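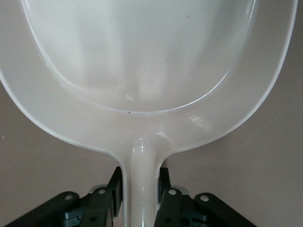
Ticket 2929: Stock levels wrong after Drimix sync
Status: Closed
Raised by: Gerardo Donati, Colombo shop
Product: Zedora stock module, with Drimix till link
Priority: Medium

Problem as reported
The stock count for loose dry goods in Zedora does not match the till. On Tuesday morning the report gave 1,994 lines in the product list. The till has 691. I have not added anything. Flour, rice and oats all appear more than once, some with a negative quantity. Reordering is switched off for now so we don't send a wrong order to Stomby.

First reply, support desk
Thanks for the report. Please check the following and let us know:
1. Settings, Till link, Last sync. What time does it show?
2. Is the "Match by" box set to Code or Name?
3. Has anyone renamed products on the till recently?
Please don't delete any of the duplicate lines yet. If you delete a line that has sales against it, the sales go to "Unassigned" and have to be moved back by hand.

Customer update
Last sync 06:10. Match by is set to Name. We did rename a lot of products in November, to put the weight unit at the end, so "Oats kg" used to be "Oats". I didn't know that would matter. I have not deleted anything.

Support desk
That explains the duplicates. With Match by set to Name, Zedora treats a renamed product as a new one and makes a fresh line for it. The old line stays. The negative figures are on new lines that started at zero and then had sales taken off them.

Steps carried out
14:05 Till link paused.
14:10 Backup of product list taken and saved under Exports.
14:20 Match by changed to Code.
14:25 Merge tool run in test mode. It found pairs for all but 2 lines.
14:40 The remaining lines had no code on the till. Customer added the codes.
14:55 Merge run for real. Product list now 691 lines.
15:00 Till link switched back on. Manual sync finished with no errors.

Customer update
List looks right. Rice is still showing minus 4.5 kg.

Support desk
The merge adds the old and new quantities together but it can't correct an old miscount. Please weigh what is on the shelf and enter it under Stock, Adjust, with the reason "Recount".

Customer update
Done, rice is fine now. Reordering is back on. Please close.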